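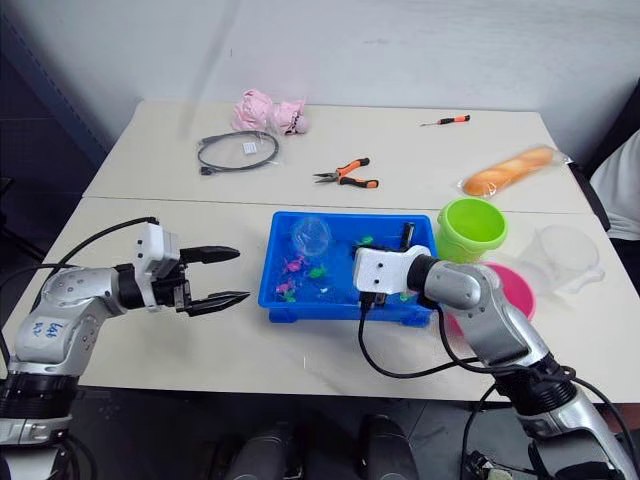
Donnerstag, Beginn kurz nach 13 Uhr. Ziel: Wasseraustrag beim Umsetzen der Schwimmtiere mit dem Kescher bestimmen, einmal mit und einmal ohne Abtropfen über der Wanne. Grund ist die Beschwerde aus dem Nebenraum, dass die Wanne nach einem Nachmittag merklich leerer ist und der Boden feucht. Die blaue Wanne steht auf dem vorderen der beiden Tische, rechts davon der grüne Eimer, die pinke Schale und der Messbecher; die Stoßfuge der Tischplatten liegt dahinter. Diese Anordnung bitte beibehalten. Wenn die Wanne über der Fuge steht, läuft verspritztes Wasser zwischen die Platten und fehlt hinterher in der Bilanz, außerdem steht sie dort nie ganz eben.

Bestand. Wanne, Eimer, Schale und Messbecher aus dem Lellska-Satz, Kescher der alte von Choi, Waage Brurninico. Der zweite Kescher ist nicht auffindbar. Fikri Sinaga hat ihn zuletzt bei den Vorversuchen benutzt und meint, er liege im Trockenschrank, dort liegt er nicht. Falls er wieder auftaucht, nicht in dieselbe Messreihe mischen, das Netz ist dichter und hält mehr Wasser.

Der durchsichtige Becher bleibt in der Wanne. Er dient beim Befüllen als Prallfläche und schwimmt danach mit. Wer ihn herausnimmt, muss ihn vorher leeren, sonst geht sein Inhalt als Austrag in die Rechnung ein. Ist im Vorversuch passiert, Werte gestrichen.

Werkzeug (Spitzzange, Schraubendreher) und das aufgewickelte Kabel mit dem weißen Schildchen liegen auf dem hinteren Tisch und haben mit dem Versuch nichts zu tun. Gehören in die Schublade. Ximena Bautista braucht die Zange am Abend noch, also erst danach wegräumen. Das Brot bleibt in der Tüte.

Vorbereitung. Wanne bis zur Filzstiftmarke gefüllt, Leitungswasser, eine Stunde stehen lassen, damit die Luftblasen an den Wänden weggehen. Kein Spülmittel. Katia Bianchini hatte vorgeschlagen, ein paar Tropfen Prudix zuzugeben, damit das Wasser aus dem Netz schneller abläuft. Für den Alltag vielleicht sinnvoll, für die Messung nicht: mit Netzmittel ändert sich auch der Film auf den Tieren, dann sind die Reihen nicht mehr mit den alten vergleichbar. Zurückgestellt.

Vor jeder Reihe Kescher einmal eintauchen und ausschütteln, damit das Netz schon nass ist. Der erste Zug mit trockenem Netz zieht zu viel und verfälscht den Mittelwert. Die Tiere vorher ebenfalls benetzen und untertauchen. Bei einem der grünen sitzt am Bauch eine Naht, die Wasser zieht. Es wird im Lauf der Reihe schwerer und liegt zunehmend tiefer. Dieses Tier markiert und in beiden Reihen gleich oft verwendet.

Ablauf. Tier mit dem Kescher von unten aufnehmen, über den Rand heben, in den Eimer kippen. Danach ohne Kescher zurück in die Wanne, von Hand, über dem Eimer abgeschüttelt. 48 Züge je Reihe. Was im Eimer steht, wird nicht zurückgegossen. Der Messbecher liefert den Ausgleich: zu Beginn voll auf die Waage, nach der Reihe so viel Wasser aus ihm in die Wanne, bis die Marke wieder erreicht ist, dann Restmasse. Die Differenz ist der Austrag. Das Verfahren ist umständlicher als die Wanne selbst zu wiegen, aber die Wanne passt gefüllt nicht auf die Waage, und beim Anheben schwappt sie.

Ablesung der Marke immer von der Längsseite, Auge auf Höhe des Wasserspiegels. Vorher die Tiere in die hintere Hälfte schieben, sonst drücken sie am Rand einen Meniskus hoch und man füllt zu wenig nach. Alle Tiere müssen beim Ablesen im Wasser sein. Eines vergessen heißt falscher Pegel.

Werte, Reihe A (mit Abtropfen, Kescher über der Wanne halten, bis der Strahl in Tropfen übergeht):
Messbecher voll 1.441 g
Messbecher nach Ausgleich 1.230 g
Austrag 211 g, je Zug 4,4 g

Werte, Reihe B (ohne Abtropfen, direkt in den Eimer):
Messbecher voll 1.441 g
Messbecher nach Ausgleich 1.220 g
Austrag 221 g, je Zug 4,6 g

Unterschied zehn Gramm über die ganze Reihe. Erwartet hatte ich ein Mehrfaches. Das Abtropfen kostet Zeit und bringt nach diesen Zahlen kaum etwas. Zwei Erklärungen, beide ungeprüft. Erstens läuft das Wasser aus dem groben Netz schon beim Herausheben ab, bevor der Kescher überhaupt über dem Rand ist, und was bleibt, hängt als Film am Tier und im Saum des Netzes. Zweitens ist der Rückweg von Hand in beiden Reihen gleich und trägt womöglich den größeren Teil bei. Der Rückweg müsste getrennt gemessen werden.

Verdunstung nicht erfasst. Fenster war zu, Heizung aus, beide Reihen dauerten etwa gleich lang. Für den Vergleich A gegen B reicht das, für den absoluten Wert nicht.

Nachtrag zur Aufstellung der Eimer. In Reihe B tropft es auf dem Weg zwischen Wannenrand und Eimer auf die Tischplatte. Mit den Eimern direkt hinter der Wanne, grün links, pink rechts, ist der freie Weg kürzer und der Rand der Wanne fängt einen Teil ab. Der Messbecher kann dann zwischen den Eimern nach hinten, dort stößt man ihn nicht um. Teilgefüllt abgestellt ist er auf weißem Tisch schlecht zu sehen, die Skalenstriche sind blass. Wir lesen ohnehin über die Masse ab und nicht an der Skala. 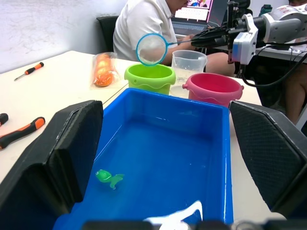 Hicham Nasr wendet ein, dass der Vergleich so nicht sauber ist: Wer abtropfen lässt, hält den Kescher länger schräg, und dabei rutscht das Tier in den Netzgrund und verschließt die Maschen von innen. Seiner Ansicht nach misst Reihe A deshalb vor allem die Haltung des Keschers. Er würde den Ring waagerecht führen und nur im Moment des Auskippens drehen. Außerdem solle man die beiden Eimer getrennt wiegen, dann sehe man, wie viel Wasser mit dem Tier mitkommt und wie viel erst beim Nachtropfen fällt.

Der Punkt mit dem Netzgrund stimmt wahrscheinlich. Bei den flachen Tieren ist es kein Thema, bei den Fischen mit rundem Kopf schon, die legen sich mit dem Kopf nach unten ins Netz und dichten ab. Kurz nachgestellt: Fisch im Netz, Ring waagerecht, läuft zügig leer. Ring schräg, läuft langsam und bleibt am Ende mit einem Rest im Zipfel stehen. Keine Zahlen dazu, nur beobachtet.

Getrennt wiegen ist machbar. Vorschlag: Tier in den grünen Eimer kippen, Kescher dann über den pinken Eimer führen und dort nachtropfen lassen. Beide Eimer vorher trocken tarieren. Der wellige Wulst hält außen Wasser, vor dem Wiegen also abwischen, auch unter dem Rand. Griffansatz am pinken Eimer nicht vergessen.

Tisch nach Reihe B abgewischt und das Tuch vor und nach dem Wischen gewogen. Zunahme war kleiner als die Streuung der Waage bei wiederholtem Auflegen, daher kein Wert eingetragen. Der feuchte Boden im Nebenraum ist damit nicht erklärt. Möglich, dass dort beim Ausleeren verschüttet wird. Chia-hao Ng fragt nach, wie sie die Wanne leeren, ob mit dem Becher oder am Stück über dem Ausguss.

Offen:
Rückweg von Hand getrennt messen, Kescher dabei nicht verwenden.
Reihe C mit waagerechtem Ring, gleiche Zugzahl.
Undichtes Tier trocknen, wiegen, Naht mit Silikon schließen oder ersetzen.
Verdunstungskontrolle: Wanne ohne Tiere über die Dauer einer Reihe stehen lassen, gleicher Ausgleich aus dem Messbecher.
Filzstiftmarke nachziehen, wird an der Ecke schon dünn. Besser ritzen.
Zweiten Kescher suchen.

Wanne um 17 Uhr geleert, kopfüber auf das Gitter. Tiere im Sieb, nicht im geschlossenen Eimer, sie haben beim letzten Mal gerochen. Netz hängt am Haken neben dem Ausguss.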